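Getting the pong out of a microwave

Fish curry has a half-life. Mine was reheated in February and the kitchen still had opinions about it.

Steam it first. A cup of water, 2 spoonfuls of vinegar, five minutes on high. Leave the door shut for another 10, however keen you are.

Wipe the roof as well as the walls. Gravity does not apply to bolognese.

If yours hangs over the stove, wash the grease filters underneath in hot soapy water. Saeed Alipour swears by the dishwasher, but he has also lost a colander that way.
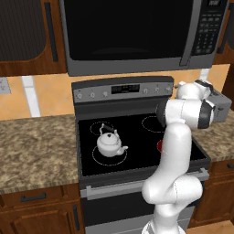
Chopping boards that smell of onion

Coarse salt and half a lemon. Scrub, rinse, stand on edge to dry.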